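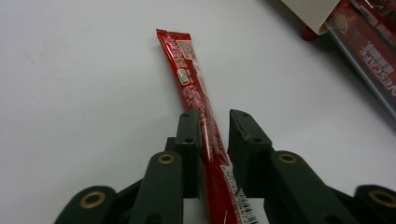 Flevetti wrote back that the middle part of the novel is too slow, that the ferry chapters should come before the winter chapters, and that they would like to read the whole again when this is done. I put their answer first in this report for the reason that it has changed my plan of work for the rest of the grant period.

Progress report to the Bunthorpe Fund for New Fiction
Project: "The Sutari Crossing" (novel, first draft and revision)
Date of report: 2024-07-11

What was done in this period

The first draft is complete. It has 35 chapters and is nearly 300 pages in the manuscript format which the Fund asks for. In my application I promised a shorter book, but the story of the two sisters needed its own chapters and I could not tell it only through the letters. I hope this is acceptable. The synopsis I gave you is still correct except for the ending, where the older sister now stays in Sutari and the younger one goes.

I also worked for three weeks at the Ifans residence. The room was quiet and the library downstairs had a good collection of old shipping newspapers, from which I took many small details for the harbor: prices of rope, names of boats, complaints about the fog signal. Most of them will not stay in the book. I am glad to have them anyway, as I made fewer guesses when I wrote the dialogue of the pilots.

In the application I wrote that I would translate some of the songs in Chapter 9 myself. I have done so and I am not satisfied. They rhyme, but they sound like greeting cards. For the next version I will probably leave them without rhyme and keep only the rhythm.

What was not done

The reading at the Bunthorpe library did not take place. The library is under repair and the new date is in October. I have kept the evening free and I will send the invitation to the Fund when I receive it.

The short essay about the writing process, for your newsletter, is late. I have a first version of 700 words, but it repeats too much of what I already said in the application. I would prefer to write it again after the revision, when I will know better what the process was. If you need it sooner, please tell me and I will send what I have.

About the revision

Flevetti have not made an offer, and I do not want to give the impression that they have. They asked for changes and for a second reading. I agree with them about the order of the chapters. About the slow middle part I agree only partly — the long chapter with the ice on the river is slow on purpose, and I think the reader should wait there together with the family. I will shorten it and see if it still works.

I have started by making a paper card for every chapter and moving the cards on the floor. It is an old method and my knees do not like it, but on the screen I always lose the view of the whole. With the ferry chapters at the front, the father appears much earlier, and so the chapter where he is only spoken about has no purpose anymore. I have taken it out. Two other chapters now need a new beginning.

Costs

The first part of the grant was used for living costs during the writing months, for the train to Ifans and back, and for printing the manuscript. The receipts are in the attached folder. Printing was more expensive than planned and the train was cheaper, so in total there is no difference worth mentioning. I do not ask for any change to the budget.

Next period

I plan to finish the new order of chapters first, then go through the language line by line, and then give the manuscript to a proofreader who is a native speaker. Articles and prepositions are still my weak place, as you may notice also in this report.

One question remains from my side. The guidelines say that the Fund must be named in the finished book, but not where. Is the page after the title correct, or should it be at the end with the other thanks? Flevetti would also like to know this before they prepare anything.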